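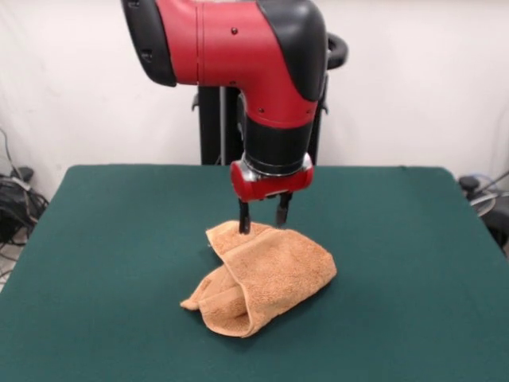

Saturday, October 30, 2021
Open day, Litdale workshop

Doors opened at ten. I was on the towel table until lunch, then on the Bawa bench.

The towel demo is the same task as in February: pick up the terry towel from a heap, find a corner, lay it flat on the green top. Visitors were allowed to crumple it themselves. Children make much harder heaps than we do. When the hem is hidden underneath, the arm takes a fold in the middle and must let go and try again. I let it retry three times, then I reset by hand.

Logged 77 attempts before lunch. I did not yet sort them into good and bad, the file is on the Lamex drive. With these the total for this towel is 2,454.

Questions I could not answer well:
- how much it costs to run for one day
- if it can do a fitted sheet (I said no, but maybe I should ask Tusance)
- why it is so slow. I had the speed limited for the visitors and forgot to say so.

One lady from a hotel laundry stayed long and told me they never pick from the middle, they shake first and the corner falls out. We should try a shake before the second grasp.

To do: wipe the finger pads, there is lint. Put back the normal speed before Monday. Print more sheets, we gave out all 450.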